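Pokuddale Riding Center Opens Second Arena and Adds Fall Clinics

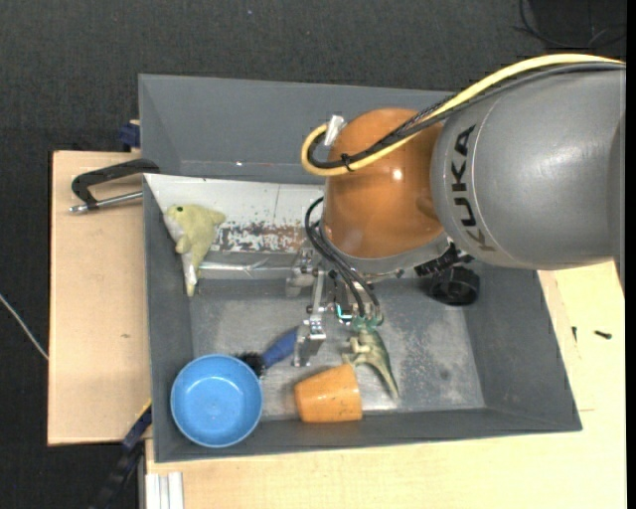

PLIRNBERG – Pokuddale Riding Center will open its second indoor arena in September, along with a new schedule of dressage and jumping clinics for riders at every level. The arena measures 200 feet long and has sand and fiber footing, LED lighting and a heated viewing room at the short end. It adjoins the existing barn, so horses can be led across under cover in bad weather. The tack and feed rooms have also been rearranged. Brushes, leg wraps and spare halters will be kept in large gray plastic bins with tall sloping sides, and riders are asked to return shared equipment there after each lesson.

The center now has 17 lesson horses and ponies, up from 15 last season. Two new arrivals, Wibisono and Mustosetti, are both schooled in dressage and will be used mainly for adult lessons.

"Our evening riders have been sharing one ring with the jumping groups for years," said Kendra Cormier, head instructor. "Now the flat work can stay in one arena and the fences can stay up in the other. It saves a lot of moving poles."

Clinics run over 2 days, with private sessions in the morning and groups of four in the afternoon. The fee is $620 per horse and rider, including stabling and lunch. Auditors may watch from the viewing room without charge. Riders without a horse of their own can ask the office about using one of the center's.

Sign-up forms are at the barn office. Helmets and boots with a heel are required for all mounted sessions.

Last updated: September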